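Open Day at Jillgate

My aunt Mieke rang on the Tuesday and told me I was coming to the open day, and you don't argue with Mieke Van Hecke before breakfast. So there I was on the 7 o'clock bus to Draltville with a cheese roll and a free ticket, number 31, feeling like I was off on a school trip.

Jillgate turned out bigger than I'd pictured — all corridors, and a smell of floor polish and coffee. We were let in by a woman called Omolara Etim, who shook everybody's hand and then shook mine again by mistake. She ran the Helach room. Helach was the robot. I'd expected a face, I think, or at least a voice!

"It does hands," she said. "Well, it does two fingers. You'd be amazed how far you can get with two fingers."

Mieke said she'd typed for 33 years that way and would not be amazed at all. 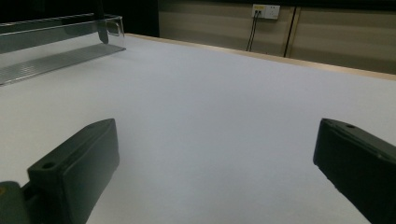
Helach's two fingers, open wide over the white table, with the clear tray at the back.

We all shuffled in close. A small boy asked if it could pick his nose and Omolara said, very seriously, that it hadn't been tested for that. Then she put a sugar lump down and the room went so quiet I could hear my own stomach (the roll was long gone by then). The fingers came in slowly, stopped, thought about it, and closed. Up went the lump. Mieke grabbed my sleeve and hung on.

"Again," said the boy.

It had done it 300 times since July, Omolara told us, and dropped a fair few. She sounded fond of the dropped ones. On the next go it let the lump fall and the whole room groaned, me the loudest, and Mieke told it never mind, love, have another try.

She talked to it all the way through the next one, under her breath, and we missed our bus.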